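Notes from the back bench

Hi all, me again with the slow corner of the newsletter. Anong asked me to write up where we've gotten with the cloth work, and I said sure, two paragraphs, and you can see how that went.

So, cloth. If you've ever tried to get a robot to fold anything you know the trouble, and if you haven't, picture asking a friend to fold a napkin while wearing ski gloves and looking through a mail slot. A cup stays a cup when you nudge it. A piece of fabric turns into a brand-new shape every time you breathe on it, and the policy we trained last year (we call it Ortner, long story) would get one corner up and then freeze, because what it was looking at didn't match anything it had seen before.

Eero's idea was to stop showing it only nice starts. We had 1000 demonstrations, and nearly all of them began with the cloth laid out flat and square, the way a tidy person would set it down. He took 300 of those out and replaced them with 300 new ones that began in a mess: dropped from a height, balled up, kicked around by the hands a bit first. Same total, same training time, same network. I thought we'd see a small bump at best and I said so in front of everybody, which Paraskevi has kindly written on the whiteboard.

Well! On our fold-in-half test the old mix finished 2 runs out of 10, starting from a crumpled cloth. The new mix finished 7. It got a touch worse from flat starts, one run fewer, and I wouldn't read much into that with so few tries. Hannelore wants a proper count before we put it in a paper, and she's right, so we're doing longer sets on both versions through June.

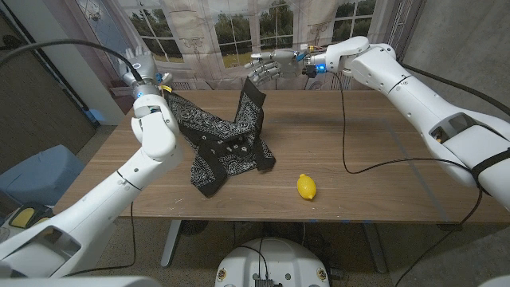 The other thing we're trying is clutter. Put a lemon next to the cloth and you learn very quickly whether the thing has figured out "fabric" or just "whatever is in the middle of the table." The old policy had a real fondness for fruit. I don't have numbers for the new one yet, but I'm watching the hands more than the score anyway, mostly how early they commit to a corner. If they hover too long, the run usually goes bad.

If you've got bandanas, dish towels or old pillowcases with a loud print, bring them by room 323. Plain ones we have plenty of!

Wendelin
4/26/25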